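How to Sit Through a Robot Demo and Come Home With Something Useful

Filed under: Shop Floor, Buying

Every May the invitations start. Open house, coffee, a tour, "see our bin picking cell in action." I have been to enough of these to know that most visitors leave with a tote bag and a good feeling. The good feeling is what the day is built to produce. If you might spend your company's money afterward, you need a bit more than that.

What follows is the routine I use. I tried it again this spring at Furetti's open day, where they were showing an arm sorting blocks with Nudgate, the picking software they sell with it. My opinion of the software is at the end and it is lukewarm.

Before you go

Write down the one job you would give the robot. One job, on one sheet of paper. Ours is taking cut bar pieces out of a tote and setting them in a tray. Put the size and weight of the part on the sheet, how many you move in a shift (we move 2,879 on a normal Monday), and what happens when one gets dropped.

Ask if you can bring your own parts. Ask by email so there is a record. Furetti said yes in the email and "we'll see how the schedule looks" at the door. Bring them anyway. A small box is fine.

Get there early. The first run of the day is the one worth watching. By lunch the staff know which starting layouts give trouble and they have stopped using them. I don't think this is dishonest. I would do the same.

During the demo

1. Stand where you can see into the bin. The chairs will face the screen. The screen shows a colored picture of what the software thinks it sees, and it always looks terrific. Go and look at the parts.

2. Start a timer on your phone and don't stop it when the presenter starts talking. Speeds given in a brochure usually cover the good picks only. What you want is the whole time from full bin to empty bin, with the retries and the pauses where someone leans in.

3. Keep a tally with two columns, picks and misses. Decide beforehand what a miss is. I count anything the gripper closes on and doesn't carry all the way. At Furetti I logged 64 tries and 82 percent of them were clean by my rule. The presenter's rule was kinder.

4. Watch who loads the bin. If the same person sets the parts down by hand each time, ask them to tip the parts in from a bucket. If they won't, write that down.

5. Look at the parts themselves. Straight sides, plain colors and lots of room around each piece make an easy job. Ours are oily and all the same gray.

6. Look for parts against the walls. A two-finger gripper needs space on both sides of whatever it is grabbing, and a bin has four places where that space runs out. Watch what the arm does with a piece lying along a wall or tucked in a corner. Some systems nudge it into the open first. Some leave it and call the bin empty. 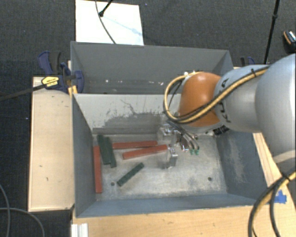 Red and green blocks in the front bin, with one finger of the gripper beside the end of a red one.

7. Check how the bins are held down. On a demo table you will often find clamps, as I did here. Clamps are fine for a demo, but ask what happens if the bin shifts half an inch. Then ask them to shift it. I got a long answer about calibration and no shifting.

8. Follow the cables with your eyes. Ask how long the bundle lasts where it bends and who replaces it. The salesperson won't know. Wait for the engineer.

Questions to save for the end

What does it do when it can't find a good grip? How does the operator find out? How long did this setup take, counting the days before the doors opened? Can I call a customer who has run it for a year, one you didn't choose for me?

I asked all four. The first two got decent answers. The third got a laugh. For the fourth I was promised a contact at Flundia and I am still waiting for it.

When you get home

Write up your notes the same evening, while you still remember which numbers you measured and which ones you were told. Mark them differently. I put a T next to anything I was told, and it is always a shock how many T's there are.

Then go back to your one sheet and fill in only what you saw. For Nudgate, mine has a line for blocks and a blank line for oily bar. They ran out of time for my box of parts. I have asked for a second visit, on a weekday, with no coffee and no chairs, and I'll update this page if it happens.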